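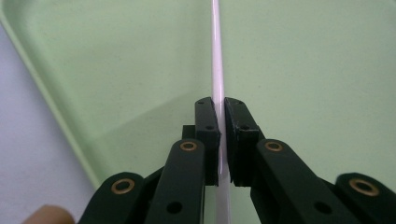
The ninth rod snapped in October, a little before four in the afternoon, and the two ends went in different directions. One landed in the tray. The other was found the next morning inside a technician's shoe.

Until then the rod problem at Fistisau had been treated as a nuisance. The company builds small automated handling cells for labs and light manufacturing, and its newest cell, called Baran, was meant to pick thin rods out of a shallow tray, stand them up and pass them to a second station. People recorded the motions first with a hand-held version of the gripper. The arm then learned from those recordings. In the shop in Dradside, the hand-held tool did the job all day. The arm did it well for a while and then began breaking things.

Beverley Garside was put in charge of finding out why. She had come to Fistisau from a company that made bottling equipment, where she spent 11 years on jams and crashes.

"The first thing I asked for was the broken ones," she says. "They'd been throwing them out."

Only the last few rods could be recovered from the trash. All of them had failed at nearly the same place, just above where the finger pads close. That ruled out the early favorite, which was a bad batch of rods. A bad batch would have broken anywhere along the length.

The second favorite was grip force. The motor on the arm was turned down, then turned down again. Breakage fell and dropped rods went up. For two weeks the team traded one fault for the other. A dropped rod doesn't hurt anyone, so there was some pressure to call the lower setting a fix and ship the cell to its first customer, a packaging lab named Hastumeo.

Garside refused to sign off. The rods were still breaking, only less often, and she could not say what was breaking them.

She went back to the recordings. There were 174 of them in the set used to train the cell, made over several days by different people. She watched them at quarter speed with a ruler taped to the monitor. What she was looking for was lean. A rod held between two flat pads can tilt a few degrees and stay put. A person using the hand tool feels this and lets the wrist go with it, usually without knowing. On the recordings, the tilt showed and the wrist correction showed, but they came so close together that they looked like one movement.

The arm had learned the movement. It had not learned what the movement was for. When a rod happened to be leaning the usual way, the arm's small wrist turn brought it straight. When a rod was leaning the other way, the same turn bent it further, with the lower end already seated in the second station and unable to shift. The pads held on. The rod gave way.

There was a mechanical side to it as well. The gripper's fingers run on a linkage of pivoting arms with bushings pressed into the joints. On the hand tool the bushings were fairly new. On the arm, two had worn enough to let one pad sit slightly ahead of the other when closed. The offset was small, but it was enough to tip a rod as it was picked up, and more often in the bad direction as the wear got worse. This explained why the cell had behaved in its first weeks and then gone downhill.

"I'd have found that sooner if I'd put my hand on it," Garside says. "I wiggled the finger and it clicked. I'd been looking at video for days."

The safety question was simpler and, in the company's own review, more embarrassing. Baran had a guard on three sides. The front was left open so that people could swap trays without stopping the cell. The risk assessment had considered pinched fingers and concluded the gripper was too weak to injure anyone. It had not considered what happens when a stiff, slender part is bent until it breaks near someone's face. No one at Fistisau was hurt. The technician with the shoe had been standing at the front of the cell, wearing glasses.

The open side now has a clear door with a switch, and the cell stops when it is opened. Tray changes take longer. Operators have complained about this, and the door has stayed.

The other changes were ordinary. The bushings are checked with a feeler gauge and replaced on a schedule. A sensor at the wrist stops the arm if the sideways load climbs while the lower end of a rod is seated. The team also recorded a new set of motions, this time starting with rods leaning in every direction, including some that the people making the recordings found awkward to hold.

Broken parts are kept as well. They go into a labeled bag with the time and the cell's settings written on it, and the bag goes in a drawer by Garside's desk.

Hastumeo received its cell late. It has logged one stop since then, which was traced to a tray loaded backward. Garside drove over to look at it anyway and checked the bushings while she was there.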